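5 Sep 2021

Long one. Bad one. Writing it down before I forget the order things went in. 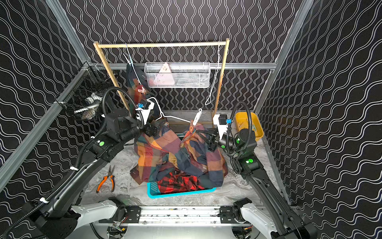 Did you hit the stop or did it stop by itself, Priser wanted to know, before I'd even got my coat off the chair to go call them. Because those are two different reports and they can't use one for the other. Fair. Answer is it did NOT stop by itself. I hit it. Right arm, gripper shut on the collar of the plaid shirt and would not open. Software said open. Screen said open, green lights the whole time, not one warning. Fingers shut.

So the arm thinks it let go and goes off toward the hanger like normal, dragging the shirt with it, and the left one is already coming in for its turn. They were maybe a hand apart when I got the button. I've gone over it a lot tonight. If I'd been at the sink we'd have had two arms in one shirt and I don't know what gives first.

Log says cycle 146. Everything up to there clean, or clean enough. Shirt in the basket, pick it up by the collar, hanger in, up on the rack. Boring. I'd stopped watching properly by cycle 60 if I'm telling the truth, which is the part I keep chewing on. You sit there and it goes right so many times you start reading your mail.

After the stop the thing holds its grip. On purpose, it's set up that way so it doesn't drop stuff. Great for stuff. Not great if it's a sleeve with a person in it. I asked about this back in April and got told nobody's arm goes in the booth while it's live. OK but mine did, twice that week, to fish a sock out of the back. Wrote that down today too. Felt sick doing it but it should be in there.

Power off, waited, tried the fingers by hand. Solid. Had to take the finger off to get the collar out and I lost a screw doing it, still haven't found it, do not start the rig till I find it. (Note to self, REALLY.) Collar has a pinch mark, shirt otherwise fine. Shirts are cheap anyway.

What I think happened – and Priser only half agrees – is the plug on the gripper. The right one felt loose to me when I put a thumb on it. Wiggled it with power back on and the position number on the screen just froze. Didn't drop out, didn't go red. Froze on the last good number and sat there. So the controller asks are you open, gets handed some old number from before, says thank you and moves along. That's the fault. A loose plug is nothing, plugs come loose. A loose plug that reads as everything's fine is the bad bit.

Did it 13 times to be sure. Froze on 2 of them. Not enough to convince anybody in Flavavthorpe but enough for me. Priser says could be the cable further down, where it flexes going round the elbow, and my thumb was just moving it. Maybe. They're sending a new cable and a new plug both so we'll never know which, which annoys me.

Called Cirstead after. They have the same grippers on their line, and wanted to know how many hours ours had on it. 232. Long quiet on the phone. Theirs are well past that. They're going to check every plug tonight, and they want my log, sent it, then sent it again becuase I forgot the attachment.

Things I want before it runs again, no particular order

– if the position number doesn't change when the fingers are told to move, STOP. Don't care if it stops too often
– left arm doesn't come in until right one is really open. Look at the motor current or something, not only the number
– a way to open the fingers by hand with the power off. There must be one. Manual is no help, manual says contact supplier
– second stop button over by the door
– me not reaching in. Sign on the panel. And a stick for socks

Prydderch wants us back up by the end of the week for their visit. Said I'd see. What I meant was no. Should have said no. Will say it in the morning, in writing, with the log, so it isn't just me being nervous. They'll say it was one jam in 146 and that's a good number. It is a good number for hanging shirts. It's a lousy number for letting go of things.

Got home late, ate cereal standing up. Hands smell like contact cleaner even after two washes. Keep seeing the left arm coming in, slow, not fast at all, that's the strange thing about it, you have all this time and you just sit and watch for a second.

Breaker for the rig is off, I taped over it. Tape on the stop button too so it stays down.

Tomorrow – find screw. Photos of the plug before I touch it agian. Write to Prydderch first thing, before coffee. Ask Cirstead what they found.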